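Vokska Rahmenzelle 1272 im Test: Was die Einhausung für zwei Tischarme taugt

Von Sumaiya Siriwardena, 8. August 2021

Wer zwei kleine Roboterarme auf einem Tisch betreibt, hat meistens zuerst die Arme und danach die Frage, wie der Platz drumherum aussehen soll. Bei uns war es genauso. Die Vokska Rahmenzelle ist ein Bausatz aus Aluminiumprofilen, Stoffbespannung, Tischplatte und einer Schiene für die Armsockel. Wir haben sie für unseren Arbeitsplatz zum Geschirreinräumen gekauft und nutzen sie täglich. Mir ging es im Test vor allem darum, ob sich damit die Regeln einhalten lassen, die wir für solche Plätze haben.

Lieferung und Aufbau

Der Bausatz kam in zwei Kartons. Die Profile sind sauber abgelängt, die Schnittkanten entgratet. Die Anleitung ist knapp und bei den Nutensteinen an einer Stelle falsch: Auf Seite 10 sind die Steine für die hintere Querstrebe erst nach dem Verschrauben der Eckpfosten eingezeichnet. Dann kommt man aber nicht mehr in die Nut. Rezaul Gunawardena und ich haben deshalb einmal wieder zerlegt. Wer das vorher weiß, spart sich eine Stunde.

Die Schiene vorne ist der beste Teil. Beide Sockel sitzen auf Montageplatten und lassen sich ausrichten, ohne dass man in die Tischplatte bohrt. Nach dem Festziehen hat sich bei uns nichts mehr verschoben. Wir ziehen einen Strich mit Lackstift über Schraubenkopf und Platte, dann sieht man bei der Morgenkontrolle sofort, ob sich etwas gelöst hat. Der Hersteller empfiehlt das nicht, ich schon.

Stoffwände sind keine Schutzwände

Im Prospekt steht »Einhausung«, und das führt zu Missverständnissen. Eine Stoffbespannung hält den Blick und das Streulicht ab. Eine trennende Schutzeinrichtung im Sinne der Maschinensicherheit ist sie nicht, und vorne ist die Zelle ohnehin offen. Wer die Risikobeurteilung nach ISO 12100 macht, darf den Stoff also nicht als Schutzmaßnahme eintragen. Was bei uns drinsteht: Begrenzung von Geschwindigkeit und Kraft in der Steuerung, ein Not-Halt in Griffweite beider Stehplätze und die Regel, dass bei laufenden Armen keine Hand über die Schiene geht. Gegenstände werden nur im Halt umgesetzt. Das steht auf einem Zettel am Gestell, und Bo-ram Sung unterschreibt jede Änderung daran.

Auch »kollaborativ« heißt nicht, dass man sich die Beurteilung sparen kann. Bewertet wird die Anwendung mit Greifer und Werkstück. Ein Kunststoffbecher ist harmlos, ein Messer im selben Gestell wäre ein anderer Fall. Messer und Gabeln sind bei uns daher von der Teileliste gestrichen. Trinkgläser nehmen wir nur nach Sichtprüfung auf Risse.

Arbeitsfläche

Die Platte mit Marmormuster war die einzige, die im Juli lieferbar war. Sie lässt sich gut abwischen. Für die Bilderkennung ist eine Musterung nicht ideal, in unserem Fall hat es aber nicht gestört. Wichtiger ist, was auf der Platte liegt. Unsere Regel lautet: nur Teile der laufenden Aufgabe, kein Werkzeug, keine Schreibsachen, nichts Privates.
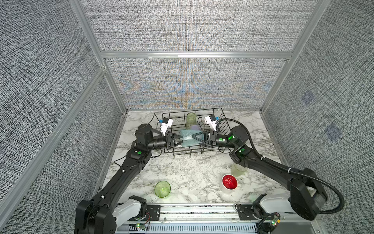

Eine zweite Regel betrifft Aufgaben, bei denen beide Greifer dasselbe Teil halten. Das ist der heikelste Abschnitt, weil sich die Arme über das Teil gegenseitig belasten können. Wir schreiben für solche Schritte vor, dass ein Arm führt und der andere mit verminderter Greifkraft folgt. Bei weichen Teilen verzeiht das Material einiges, bei einem starren Becher merkt man jeden Versatz. Jae-hoon Woo hat dafür eine Prüfliste geschrieben, die vor jeder neuen Teileart durchgegangen wird. Mit der Zelle hat das nur insofern zu tun, als eine steife Schiene den Abstand der Sockel festhält. Auf unserem alten Tisch mit Schraubzwingen mussten wir deutlich öfter neu einmessen.

Leitungsführung

Der Kabelkanal vor der Schiene ist geschlitzt und groß genug für die Versorgung beider Arme. Am Arm selbst muss man sich selbst kümmern. Dicke Leitungen brauchen am Gelenk eine lockere Schlaufe, und die Kabelbinder gehören auf die geraden Stücke dazwischen. Vor der ersten Fahrt bewegen wir jeden Arm im stromlosen Zustand von Hand durch den ganzen Bereich und schauen, ob etwas spannt oder hängen bleibt.

Abzug gibt es für die Platinen. Vokska sieht für Kleinelektronik an den Sockeln keine Gehäuse vor, nur Abstandsbolzen. Für ein Labor mit eingewiesenen Leuten kann man das vertreten, für einen Platz mit Besuchern nicht. Abdeckhauben gibt es von Sorkato, sie passen nach leichtem Nacharbeiten der Löcher. Dünne Litzen sollten außerdem in den Kanal und nicht auf das Profil.

Stoff und Licht

Der graue Stoff ist matt und spiegelt nicht. Er ist mit Klemmleisten befestigt und lässt sich zum Waschen abnehmen. Nach dem ersten Waschgang saß er etwas strammer. Angaben zum Brandverhalten lagen nicht bei. Auf Nachfrage kam nach neun Tagen ein Datenblatt, das hätte in den Karton gehört. Eusebio Montoya vom Standort Grokport hat dieselbe Zelle und bekam seines erst nach der zweiten Mail.

Preis und Alternativen

Wir haben 1000 Euro bezahlt, dazu 540 Euro für Schiene und Montageplatten, die im Grundpreis nicht enthalten sind. Das Gestell von Ko ist billiger, hat aber keine durchgehende Schiene und eine dünnere Querstrebe. Selbst bauen geht auch, die Profile sind Normware. Dann muss man die Bespannung aber irgendwo nähen lassen.

Bewertung

Gut: steifes Gestell, Schiene, Kabelkanal, abnehmbarer Stoff.
Weniger gut: Fehler in der Anleitung, fehlende Abdeckungen für die Elektronik, Datenblatt nur auf Anfrage, missverständlicher Begriff im Prospekt.

Ich würde die Zelle wieder kaufen, mit Schiene und gleich mit den Hauben. Für September hat Vokska eine überarbeitete Anleitung angekündigt. Wenn sie da ist, trage ich hier nach, ob Seite 10 stimmt.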